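分拣工位上了机械手以后，原来的人都在做什么？

发布于5月　作者：Soltano分拣线班长
阅读时间：2分钟

问题：

我们车间做旧件回收分拣，三班倒，每班处理2000件左右的目标没有变。公司准备引进Natunar的带手指机械手，先替换一个装箱工位。想问已经用过的单位：节拍怎么定，原工位的人怎么安排，计件工资怎么算？厂家只给了样本参数，没有说人员配置。

回答一（已采纳）：

我们线上用了两个季度，说几点。

节拍不要按人工的算。同样的圆形件，人工拿放很快，机械手要先定位再合指，单件时间更长，好处是夜班不掉速。上个月它单独处理了3794件，其中247件转人工，主要原因是表面积灰、件与件叠压。

人员方面，原工位两人，一人转去做来料预摆，一人做异常处理和点检。体力负荷下降，但站位时间没有减少，注意力要求反而提高。点检表最初有44项，后来合并了一部分，否则交接班做不完。

计件制不适用于异常处理岗，我们改成岗位工资加停机时长考核。改之前一定要和班组谈清楚，这一步拖了很久。

回答二：

补充料箱的问题。我们用黄色塑料箱，黑色圆盘类零件从上方夹持，手指搭在外缘。

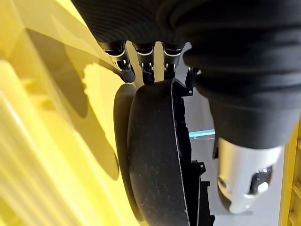 箱壁的间隙要留够，预摆的人如果把件贴着箱壁放，夹取时容易干涉。这个要求写进作业指导书之后，预摆岗的培训从半天延长到两天。另外箱内反光会影响识别，灯的角度由维修调，操作工不要自己动。

回答三：

看厂家。Pangilinan的售后比较慢，别的不清楚。

相关问题：
Nultus料箱定位销磨损的更换周期
机械手手指护套多久换一次
异常处理岗是否计入定员
夜班无人值守需要哪些安全联锁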